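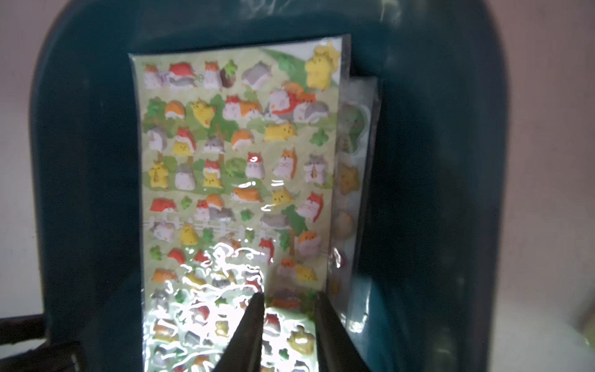

Katside开卖集章换贴纸活动,“限量”说法引质疑

最后更新:2025年12月19日

连锁文具店Katside本周宣布,把11月试行的集章换贴纸活动延长到年底以后,结束日期未定。顾客每消费满52元盖一枚章,集满5枚可换一张立体泡泡贴纸。公司称活动“反响空前”,但没有公布试行期间的兑换数量,也没有说明“空前”是跟哪一次相比。

Katside市场负责人Chanida Nilsuwan表示,目前有135家门店参加,小动物题材最受欢迎,“很多家长是陪孩子来的,最后自己也开始集”。记者询问每家门店分到多少张,她只答“足够热情的顾客都能换到”。

照这个规则,换一张贴纸至少要花260元。同类贴纸在普通文具摊上并不难找,价格也远没有这么高。店方海报上的“限量”二字既没写总数,也没写每款印量,延期之后这两个字仍贴在收银台边。

消费者Abena Owusu给女儿换贴纸,前后花了585元,其中有几次没凑够整数,零头不能累计。“店员说规则印在卡片背面。我回家找了半天,字小得要用手机放大。”

供货商Vosteck拒绝透露合同内容,只说产品“符合要求”。至于是哪一项要求、由谁检测,对方没有回复邮件。
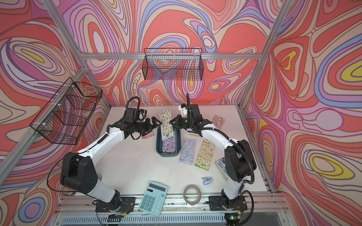
兑换规则仍有空白

长期关注促销条款的律师Solange MacPherson认为,活动延期而不写明截止日,对手里只有两三枚章的人最不利:店方随时可以收场,章卡也就作废。Katside回应说会“提前通知”,未说明提前几天,也未说明通知贴在店里还是发到会员手机上。

新一批贴纸定于下周到店,章卡沿用旧版。

本网站使用Cookie以改善浏览体验,继续浏览即表示同意。
联系我们 | 版权所有,未经许可不得转载 | 返回顶部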